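Lucyna Sadowski
October 15, 2019

Thread on what we changed in Skater over the last few weeks. Skater is our tracking and replay stack: it takes wrist camera video plus motion data from the hand-held grippers and turns it into trajectories an arm can follow. Mostly software notes, probably only useful if you run something similar.

1/ The old pipeline did everything in one process. Read video, find markers, estimate pose, smooth, write. If marker detection stalled, everything behind it stalled too, and we'd find out at the end of a long session.

2/ It's now four processes with a queue between each pair. Every message carries the capture timestamp and nobody downstream is allowed to restamp it. That rule sounds obvious. We had broken it in two places.

3/ The worse of the two was in the smoother. It used arrival time to compute velocity, so a busy machine made the hand look like it was speeding up and slowing down. Median timing error went from 41 ms to under one frame once we fixed it.

4/ Marker detection. We run a coarse pass on a half-size image and refine corners at full size only inside the candidate boxes. Long fluorescent fixtures and shiny floors gave us a lot of false candidates – bright bars with hard edges look a lot like marker borders to a lazy threshold.

5/ Fix for that was boring. Check the bit pattern before refining corners, throw out anything that doesn't decode, and log the reject with a reason code. The log turned out more useful than the fix. We can now tell blur from glare from bad angle without opening the video.

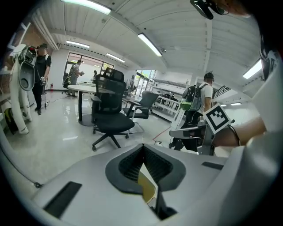
Wrist view, with the second gripper and its marker on the right.

6/ With two grippers, each one needs to know where the other is. When one camera has the other gripper's marker in view we get a direct relative pose, and that goes into the graph as its own factor. When it doesn't, we fall back on each gripper's pose in the room map and let the uncertainty grow.

7/ People walking through the background used to hurt the room map. Malinowski (our mapping module) now drops feature tracks that disagree with the main motion for more than a few frames. It costs some CPU. On our test set, usable sessions went from 76 to 94 percent.

8/ We also mask out the gripper body. It stays fixed in the wrist view, so its features vote for "the camera is not moving," which is a very confident wrong answer. One static mask per device, loaded by serial number. Do not share masks between devices. We tried.

9/ Planning side. Ellon takes the cleaned trajectories and checks them against the arm's joint limits and reach before anyone tries a replay. It used to give a yes or no. Now it returns the first timestamp that fails and which joint is the problem.

10/ Small change, big difference in how people use it. Operators were redoing whole demos when the only trouble was a wrist turn near the end. Now they see the spot and change the approach.

11/ Things still broken: loop closure is slow on sessions over 40 minutes, the viewer leaks memory if you scrub backward, and calibration files still live in a folder called new_new. I own that last one.

12/ Next up is moving the reject log into the Cistham dashboard, so it shows live during capture. Target is December. The queue layout won't change before then, so it's safe to build on.

13/ A couple of people asked about the message format. It's a flat struct: capture time, device serial, sequence number, pose, covariance, status flags. No nested types. We had nested types in the first version and spent more time on converters than on tracking.

14/ If you want to compare notes on timestamp handling or the relative pose factor, replies are open. I'm especially interested in how others weight it when the marker is only in view for a few frames – we use a fixed floor on the covariance and I don't love it.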